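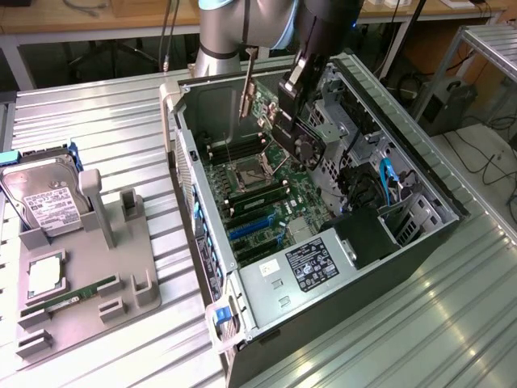 The Sunday Tower – a workbench gallery

I've been promising to put these up for ages, and now that the holiday rush is almost over at the Drirngate workshop I finally sat down and did it. So, 17 December 2023, one cup of tea, one old office workstation, and a page full of pictures for anybody who likes the insides of computers as much as I do (I know there are a few of you, because you write to me!).

A bit of background. We got a batch of retired desktops from Abbasi, the accounting firm up the hill, and they've been stacked along the back wall ever since. Most of them are plain little boxes. A tower like this one is much more fun, with big bays, plenty of slots, and blue plastic on the bits you're supposed to grab. I love that blue. Whoever decided to color the latches so you don't have to go hunting for them with a flashlight deserves a nice lunch.

Sobia Rajput has a January class coming up. She'll be teaching from the Stundari handbook again, and page 66 has a drawing of a case that looks like no case I have ever met. Real ones are messier. There are cables in black bundles, and one bright blue SATA cable that hangs down exactly where your hand wants to go.
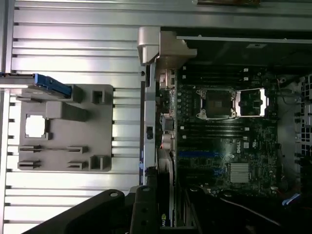
If you come to the class, please, please be gentle around a processor socket when there's no processor in it. I bent pins on one years ago by setting a screwdriver down for a second, and I still think about it. Flip the lever up, open the load plate, keep your sleeves out of the way. Sobia has a whole speech on this and I won't steal it.

The gray plate with the clips and holders on it is one of my favorite things on the bench. Parts need somewhere to stand while you work – I used to lay mine on a folded towel, and I lost 2 sticks of memory down the side of a radiator that way. A proper holder keeps everything upright and where you left it. Žofie Jireš wants one for her own bench at Prerkero and has been sending me sketches all week, each one bigger than the last.

And then the graphics card. These workstation cards tend to be long and plain, with none of the lights and fins the gaming people go for, and I think they look terrific edge-on. The case has a good big vent at the back too, which I always check first on an older tower (you would not believe the dust I've pulled out of some of them).
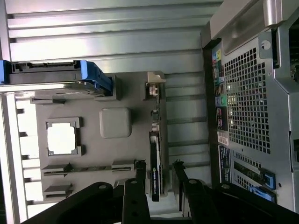

NVIDIA Quadro card, edge-on, with the vent grid over on the right and a blue drive carrier at the upper left.

More pictures after the break, when I get to the next tower in the stack. The class sign-up sheet is by the front door at Drirngate and there are 17 seats, so put your name down early if you want one near the bench.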